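3.2 Table items and layout

Items for the Tunholm sessions were chosen to differ in outline and colour while remaining small enough to share one white tabletop. The food items were a banana and a small glazed bread roll; the others included a purple cube, a round pink plate and an open translucent bin. Layouts were drawn from a list of 163, each used at least 4 times, giving 700 trials in all. Item spacing was not fixed, and neighbouring items were allowed to lie close together.

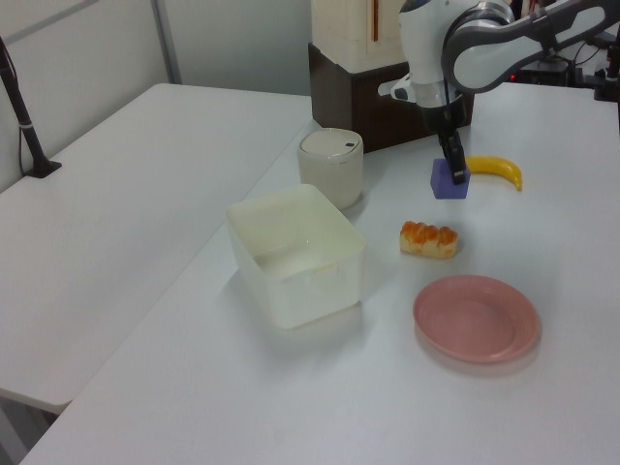
Figure 2. Table layout with cube, banana, bread roll, plate and bin.

The lidded canister kept its place behind the bin throughout and was left out of the item counts in Section 4.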